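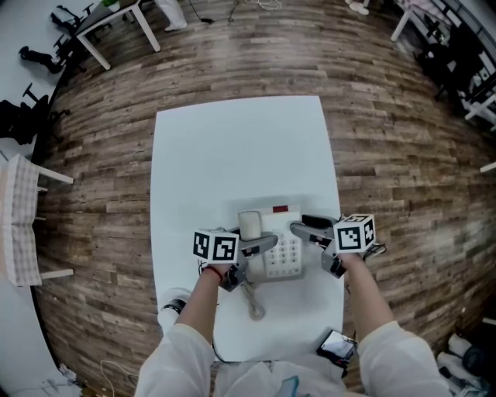

2 min read

Likden pose tracker: stuff people keep asking me

What does Likden do?
It takes the video from a pair of hand-held grippers and works out where each one was, plus how open the fingers were. You get one file per take. I wrote most of it, so blame me for the menus.

Why is a desk phone such a pain?
Oh, the phone! The handset is one thing, the base is another, and the cord ties them together whether your planner likes it or not. I treat the cord as unknown and let the policy sort it out. Not elegant, but I like it more than my old spring model, which blew up constantly.

My track jumps when the two cubes get close. Bug?
Sort of. The solver can swap left and right when the markers nearly overlap. Turn on "keep hands" in settings and rerun the take – you don't have to record it again.
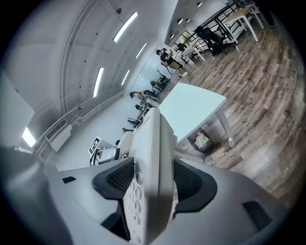 If it still jumps after that, send me the log and I'll have a look (evenings are best for me, after 5).

How many takes do I need?
For one task, I'd start with 700. Lộc Trương got by with fewer on the Tudham set, but he's a lot pickier than I am about what he keeps.

Does it work with the Sosholm planner?
Yep, since the May release. Export with the Sosholm preset and check your units first, it wants meters.

Can I run it live?
Not yet. It's all offline for now – live mode is on my list, right behind fixing those menus.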